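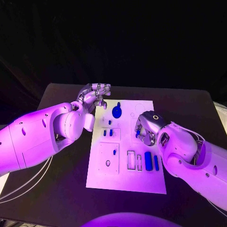 Peg and outline boards: what we have and how to borrow them

The activity store at Rowlands has a new set of outline boards ready to go out on loan. They are flat white boards printed with black outlines, and each loose part is put back on the outline that matches it. The parts are blue. Members who used the old painted boards will know the idea, although the old ones had lost so many parts that most of them could no longer be finished.

Seren Trevor has spent the spring going through the cupboard. She kept what was worth keeping, threw out the split boards and wrote a new loan list, which is pinned inside the cupboard door at Rowlands. A copy is held at the Jirnent branch as well. The list is dated Apr 13, 2002, so if yours has no date on it you have the old one and should ask for another.

The new boards were made by Skomach, who also supplied the threading frames two years ago. We asked for a plain white face because the patterned boards were hard going for people with poor sight, and several groups had told us so. The printed lines are thick enough to follow from a normal sitting position. We tried grey lines on a sample and they were not good enough.

There are two kinds. The Uller board has small pegs and a few larger pieces, and is meant for adults and older children who want practice with their fingers. The second kind has large knobs only and is kept for the under-fives. Please do not mix the parts. Small pegs have turned up in the under-fives box twice already this year and they must not go out with it.

Setting one out

Put the board on a dark table or a dark cloth if you can find one. The edge of a white board is hard to see on a pale table, and people reach past it. A cloth also stops the pegs rolling. Groups that work under coloured lamps should try the board out beforehand, as blue and black can look very close to each other in some kinds of light.

Start with most of the parts already in their places and leave two or three out. People get fed up quickly if they are given an empty board and a tub of bits. Once they are used to it, take more away. The round knobs are the easiest to pick up and the thin pegs are the hardest, so leave the pegs for later on.

Some people like to turn the peg in their fingers before they place it and others put it down and pick it up again the other way round. Both are fine. If somebody is using two hands, give them room on both sides and keep the tub at the top of the board where either hand can get at it. Gwion Phillips has been running the Jirnent sessions with one board between two people, one placing and one passing, and says it works well provided they swap over halfway.

We have dropped the timing sheets. They were filled in by some groups and not by others, and people who were slow on a bad day did not enjoy seeing it written down. If you would still like to keep a record, write down which parts were placed and which were left.

Lost parts

A full Uller set, with spares, comes in a flat box and weighs 884 grams. Weigh it on the kitchen scales before it leaves and again when it comes back. This is much quicker than emptying the tub, and a missing peg does show. If the weight is down, look in the folds of the cloth first. Spare pegs are 70 pence each and we would sooner be told about a lost one than find out at the next loan. Larger pieces have to be ordered and can take a few weeks.

Wipe the boards with a cloth wrung out in soapy water. Do not scrub over the printing. The parts can be washed in a bowl, but dry them well before the lid goes on. Boards should be stored flat. The ones we had to throw out had nearly all been stood on end behind the radiator.

Cost and booking

The boards came to almost £300, paid from the equipment fund. The fund now stands at £2878, and the next thing to come out of it will be new tables for the back room at Rowlands, where two of the present ones wobble. We hope to have those by June.

Loans are for three weeks and there is no charge to member groups. Write your name and your group on the sheet by the cupboard, and take one box at a time. If you want a board for longer, speak to Seren, who will say yes if nobody else is waiting. Boxes borrowed from Rowlands can be handed in at Jirnent, as long as you tell Gwion which one it is.

The old threading frames are still on the list. The laces have been replaced.

This site uses cookies to remember your settings. By continuing to read you agree to our use of cookies. Accept | Find out more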